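4.2 Leveling the Truda pedestal table

Read section 4.1 before you start. The base must be fully assembled and the column bolt tightened.

1. Place the table where it will be used. Do not level it in one room and then move it to another.
2. Turn all leveling feet clockwise until they stop.
3. Set a spirit level on the tabletop, across the center, and note the low side.
4. Turn the foot on the low side counterclockwise, one half turn at a time.
5. Rotate the level a quarter turn and repeat step 4.

CAUTION: Do not extend any foot more than 10 mm. If the floor slopes more than this allows, fit the spacer kit (part 241).

6. Press down on the rim at several points. If the table rocks, lower the foot opposite the point you pressed.

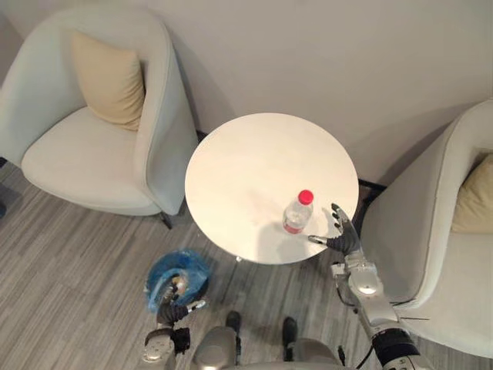 7. Hold each foot still and tighten its lock nut with the 14 mm wrench.

NOTE: On carpet, check the level again after 2 days and adjust if needed.

Do not drag the table with the feet extended. Lift it by the column.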